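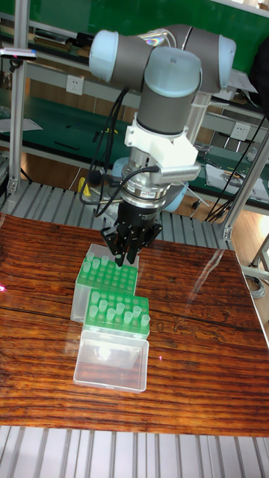
What is in this dataset?

It holds 400 teleoperated demonstrations of one robot arm handling pipette tips, recorded for training imitation learning policies. Each demonstration has video, joint positions, gripper state, wrist force readings and a short text instruction.

Name: Nellow Tips
Maintainers: Ximeng Cao, Mattes Petersen
Status: second release, February

The task

The operator moves single tips to or from a green perforated rack in a clear tip box. Some episodes use one open box and others use two boxes placed one behind the other. Rack fill varies between episodes and is not labelled. If your model needs it, you will have to work it out from the first image.
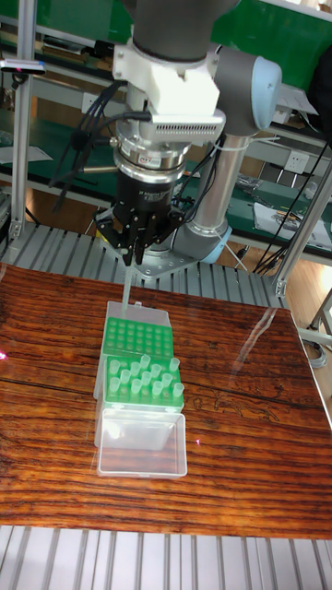
Episodes start with the arm above the table and stop when the operator presses the end pedal. We left the pauses in. Operators often slow down just before a tip meets a hole, and trimming those sections made our first policy worse – it learned to push early.

How to load it

1. Unpack the archive. Every episode has its own folder.
2. Read meta.json first. It gives the operator code, the instruction and the outcome (success, dropped, aborted).
3. Match images to robot state by timestamp. Don't match by row number, as the two streams run at different rates.
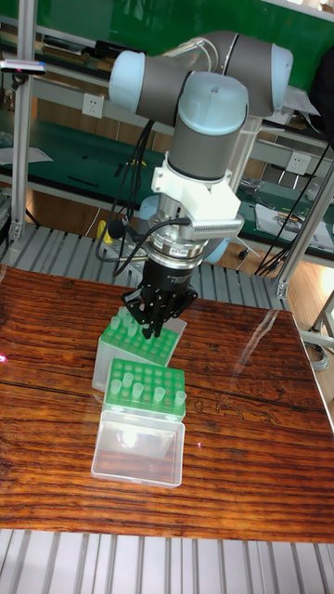 4. Subtract the force offset stored in meta.json. The raw readings include the weight of the gripper.

Files in each folder

fixed.mp4 – view from the fixed camera
wrist.mp4 – view from the wrist camera
state.csv – joint positions and gripper opening
force.csv – wrist force and torque
meta.json – labels and offsets

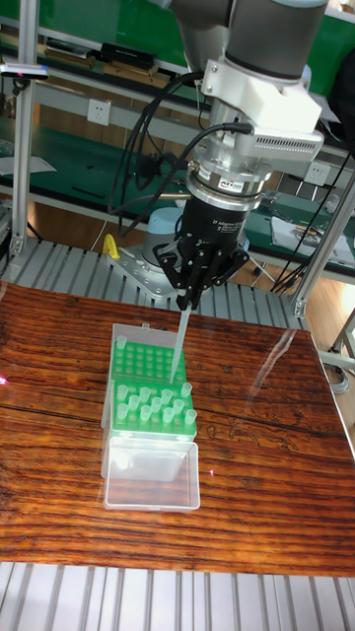
Wrist video is missing from 7 episodes. Their folders are kept so the numbering stays the same, and meta.json has "wrist": false.

Known problems

The tabletop is varnished and throws glare, and the clear box walls do the same. Colour thresholds work on the racks but poorly on the tips, which are translucent. All recordings use the same table, so don't expect a policy to carry over to another bench without more data.

Outcome labels were entered by the operator. Ingeborg Brinkmann rechecked around 300 of them against the video. The rest are as entered.

Send corrections to Ximeng with the episode number and the timestamp.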